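Reading Devotional Nature Poetry
Handout 5: Attention and the ordinary object

Set reading: Onuoha anthology, pages 50 to 84. Bring the printed text. The poems in this section are short and most fit on one page, so read each at least twice before the seminar.

Terms

Devotional poem: a poem addressed to God, or one that treats the act of looking as a form of prayer. The second kind is harder to identify, and most of this week's reading belongs to it.

Address: who the poem speaks to. In the psalm tradition the address is open and usually named in the first line. In later nature verse it is often delayed or left out altogether.

Inventory: a plain list of things seen, given without comment. The list slows the reader down. Note where the verbs thin out.

Inventory is not limited to fields and rivers. A good number of poets in the tradition stay indoors, and the kitchen is a common setting. The same method applies: name the thing, place it next to another thing, and hold back the lesson for as long as possible.

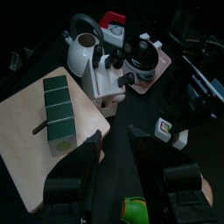 Fig. 4. White toy kettle and wooden cutting board.

The risk in this method is flatness. A list with no pressure behind it reads as a catalogue, and the closing turn towards praise then seems added on. When you mark up the set poems, underline the first word that carries a judgement - it is often an adjective, and it often comes late.

Form

Most of the set poems are unrhymed. Line breaks do the work that rhyme does in a hymn. Compare the two versions of the Tanico poem: the earlier has four stresses to the line, the later has no fixed count. The wording is nearly the same, but the later version reads more slowly.

Written task

Choose one poem from the section. In a single paragraph, state the address, mark the limits of the inventory and say where the turn falls. Quote no more than five lines. Do not discuss the poet's life.

Scripts go to Lejla Karagiannis by noon on the last teaching day in April.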